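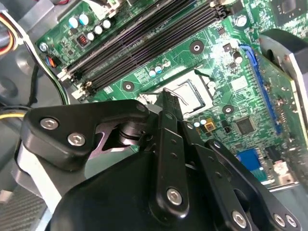 Start with the lever, someone said on the first night, and if the arm can't do the lever there is no point building the rest. The others wanted to start with memory, which comes out straight and has clips you can find by feel. They argued until the building closed and then did it the hard way.

The lever is the bent metal arm beside the processor socket on a desktop motherboard. To get the processor out, you press it down, ease it sideways past a tab and let it rise. A person does this with one fingertip and doesn't think about it. For the group that meets upstairs at the old Wieczorek bakery in Fisetville, it took from July to the end of the winter before a homemade gripper could do it often enough that people stopped getting up to watch.

The project is called Destau. The name came off a shipping crate that was in the room when the group moved in, and it stuck. The goal is modest. Fisetville's recycling depot sets aside office desktops that still have good parts in them, and the workshop gets them for the cost of hauling. Most are stripped by hand on a long bench. Destau is an attempt to have an arm do the dull part: open a socket, lift a processor, pull the memory, unplug a fan, and move on to the next case.

The arm was the easy purchase. It is a secondhand Bristeck, bought from a packaging plant that was closing a line, and it came with its controller and a manual missing the chapter on error codes. It repeats its positions well enough for the work. It was also made to carry cartons, and the suction head it came with is now holding a door open.

So the gripper had to be made from scratch. The version in use is the fourth. It has long, narrow fingers on a set of links, with holes drilled along them, and it is put together with hex socket screws so it can be taken apart with one key. The first version had wide fingers and couldn't get down between the power cables and the board. The second was narrow enough but flexed when it pushed. The third worked, and then it was dropped.

The links matter more than they might seem to. With a simple pair of jaws, the tips swing through an arc as they close, and inside a computer case there is always something in the way of the arc. Linked fingers stay close to parallel. They can go down beside a row of capacitors and close without sweeping the tops off them. Early on the group lost a good many capacitors this way, and there is a jar of them on the windowsill.

A small camera rides at the wrist and looks down past the fingers. It was put there after a fixed camera over the bench turned out to be useless for anything deeper than the rim of the case, where the arm's own shadow covered the work. The wrist view has its own trouble. The gripper takes up the lower half of every picture, and the software has to learn to ignore it and look at what is beyond the tips.

Teaching it was slow. The group steers the arm by hand with a pair of controllers while the camera records, and those runs become the lessons. One run on one case takes 12 minutes if nothing goes wrong. By the time of this visit there were 234 usable runs on the workshop's drive, and a larger number in a folder called "no." Members take turns at it because it is tiring — your shoulders come up around your ears, and you find you are holding your breath.

They practice on boards with a processor in place and on boards with a bare socket. The bare ones were meant for beginners, since there is nothing expensive to scratch. They proved useful for another reason. An arm that has only seen full sockets will try to pick up a processor from an empty one, close on nothing, and carry the nothing very carefully over to the tray.

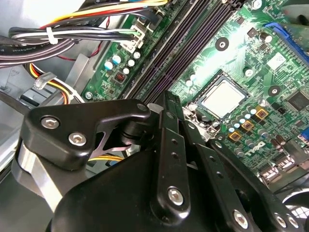

Shine was the next problem. The metal cap on a processor throws light back at the camera, and with the ceiling lamps on, the software would sometimes lose the edge of the part altogether. Taping paper over the lamps helped. Moving the bench away from the window helped more, though it meant moving the compressor, and that meant a new hose.

Then there are the cables. A desktop's power wires come off the supply in thick bundles and lie wherever the last person pushed them. They hang over the board and spring back when they are let go. The group tried having the arm clear them itself and gave up after a week. For now a person ties the bundles aside before each run, and everyone involved agrees that this is cheating and plans to keep doing it.

Results are written on a whiteboard by the stairs. On the lever alone, the arm's last full test was 60 attempts on mixed boards, and it opened 45 of them. Most of the failures were the same failure: the fingertip landed short and pressed on the socket frame, the arm felt resistance and stopped as it was told to. Two boards were cracked before that limit was set properly. None have been since.

A person at the long bench is still faster by a wide margin. The arm doesn't get bored, but it needs someone nearby with a hand near the stop button, and that someone could be stripping computers. The members know this. Several of them said they would have quit long ago if the point had only been to get through the pile.

What they have instead is a machine they understand down to the last screw, and a list. Next on it is a fifth gripper with replaceable tips, because the current ones wear at the corner where they push the lever. After that comes memory, the thing most of them wanted to do first. The latches have already been tried a few times late in the evening, off the record, and one side opens nicely.

The upstairs room is open to visitors when the street door is propped. Bring a desktop if you have one, with the drive taken out.

Reported 2020-03-10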